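December 31, 2024

Last entry of the year, written in bed with the heating on, which at our prices counts as a celebration.
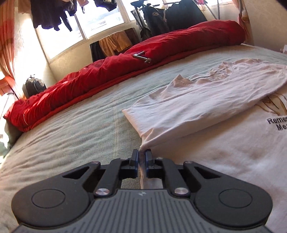

I have been reading back through the whole of this diary, all the way from January, and I can't recommend it. I come across as a woman with one cold and one grudge, both of which lasted until Easter. The grudge was against the water company and the cold was just a cold, but I gave them equal space. There are eleven days running in which I say I must ring about the meter. I then stop mentioning the meter. I have no idea whether I rang.

The resolutions were on the first page, so I had to face those too. Learn Czech properly. Walk more. Stop buying notebooks. I bought this one's replacement yesterday, and it is nicer than this one, with a ribbon.

The Czech was for Přemysl Zelenák's sake. He has taught the evening class for years with the patience of a man waiting for a ferry. I did stick at it until May, when we reached the verbs of motion and I lost the will. You cannot simply go somewhere in Czech. You have to decide whether you are going on foot or by some other means, and whether you make a habit of it, and by the time I have settled all that the shop is shut. He wrote on my last piece of homework that I had "a brave approach to endings". I have kept it in the drawer with my certificates.

Walking did better. Suqin Tan and I went up to the reservoir most weeks, and she talked about her extension, and I looked at ducks. The extension was meant to take 39 days. She has learned to laugh about it, in a way that makes you step slightly to one side. The builder has a van with Plesex on the door, and she says she sees it in her sleep, reversing. The kitchen has been nearly done since the clocks went back. She made Christmas dinner on a camping stove for six and says the sprouts were the best she's ever done, so perhaps the rest of us have been overdoing it with ovens.

May was also when we lost Dad's allotment. I wrote one line that day ("Handed in key. Rain.") and I remember feeling rather pleased with how stern it was. Reading it now I wish I'd put more. I'd like to know what was up, for a start. The broad beans must have been, and the rhubarb, because I remember giving Wycliffe Kariuki a great armful of it over the fence and him looking at it as though I'd passed him somebody's baby. He has the plot now as well as his own. He sent me a bag of beetroot in the autumn with no note. I boiled it all and the sink was pink until the Tuesday bins, or whichever bins they were.

I did count my money this afternoon, as one is supposed to at year's end, and have £1507 in the account I'm not allowed to touch. I had hoped for more. I then went over the other account to see where it had gone, and it had gone on sandwiches. Roughly 100 of them, I'd say, most of them at the station, none of which I can bring back to mind except the one with the hair.

On the good side, I read all of the long Russian one, including the farming. I was kind to Muchen when she was going through it with her landlord, and I only said "well, I did warn you" once. I went to the dentist. I sang in public, though it was a funeral and we were all at it. I did not go back to the choir, where there was the business over the chairs, and where Aiguo Jiang is now in charge of the tea and has brought in tokens.

Aiguo asked me tonight, as it happens. There's a do at the hall, bring a plate, carriages at half past twelve. I said I had a prior engagement, and I do: a baked potato and the last of the Stilton, and the next book, which is short. Muchen thinks this is sad. Muchen is 26 and is at this moment standing in a queue in heels.

Fireworks already, and it isn't even nine. The people behind us start early every year so the children can see them, then do the whole lot again at midnight for themselves. Next door's dog has gone into the airing cupboard by all accounts and won't be talked round. I have some sympathy.

For the new book, then, on the page with the ribbon: ring about the meter. Write down what's growing. Take my own sandwich. Czech again from the beginning, if Přemysl will have me, and this time I shall go on foot and make a habit of it.

Potato's done, I can smell it from here. More tomorrow.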